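3.2 収録時の約束ごとと、その運用

さて、ここからは私がいちばん書きたかった話です。手持ちグリッパーで机上作業を収録するとき、何を決めておけばよいか。前節の安全規則とは違って、こちらはもっと地味な、でもデータの質にかなり効いてくる(と私は信じている)作法の話になります。

下敷きにしたのは、Yung-ching Kuoさんが研究室内で回覧していた手順メモ「Kirko」です。もともと200行ほどもある長いメモで、正直なところ最初は読み切れませんでした。そこで4月の改訂で思いきって削り、把持に関する規則と机まわりに関する規則の2系統に整理し直しています。以下、この整理版をKirkoと呼びます。

把持の規則でまず決めたのは、対象物を側面から挟むことです。マウスのように背が丸い物は、上からつかもうとすると指の当たり方が人によってばらばらになるんですよね。左右から挟むと決めてしまえば、あとで見返したときに指と物の関係がずっと読み取りやすくなります。図2がその持ち方で、ホイールのある側を奥に向けています。
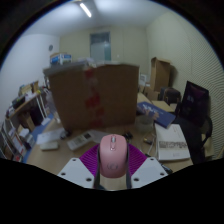

図2 側面把持の例。ピンク色のマウスを左右の指で挟んでいる。

向きについては、実はかなり揉めました。Kirkoの初版では「対象物の前後を問わない」としていたのですが、Czerwiński方式の注釈表に写すときに前後の欄が埋まらず、注釈担当から苦情が来たのです(もっともな苦情でした!)。現在は、前後のある物については把持中の向きを必ず記録する、と改めています。奥向きか手前向きかの二択で、斜めの場合は近いほうに寄せます。厳密さには欠けますが、迷う時間が減ったのは大きいです。

もうひとつの系統、机まわりの規則は、意外に思われるかもしれませんが「片づけすぎない」が基本です。リモコンや紙、ケーブル、開いた冊子といった物は、対象物への経路をふさがないかぎりそのまま置いておきます。私自身は片づけたい性分なので、この規則にはずいぶん抵抗しました。ただ、何もない机で集めたデータばかりだと、実際の机に持っていったときに困るのは目に見えています。生活感のある机で撮る、と決めてしまったほうがよいというのがKuoさんの意見で、私も今は同じ考えです。

そのかわり、指を開いた状態では、対象物が両指の間の先に見えていることを確認します。マウスパッドのような平たい物には指が少し重なってもかまいませんが、対象物そのものが指に隠れているのは不可です。対象物が傾いて置かれているぶんには直しません。置き方のばらつきも残しておきたいからです。

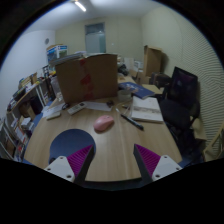

3.3 記録様式と版管理

規則を変えたら、どの収録がどの版に従ったものかを残す必要があります。あたりまえのようですが、私たちは初版のころこれを怠って、あとで3日かけて突き合わせをする羽目になりました。今は収録ごとの記録票に版番号の欄を設け、空欄のままでは登録できないようにしています。票の管理には所内ツールのTraltariを使っていますが、表計算ソフトでも十分まかなえるはずです。なお、本稿で扱うのは2024年6月17日時点の版で、それ以降の変更は含みません。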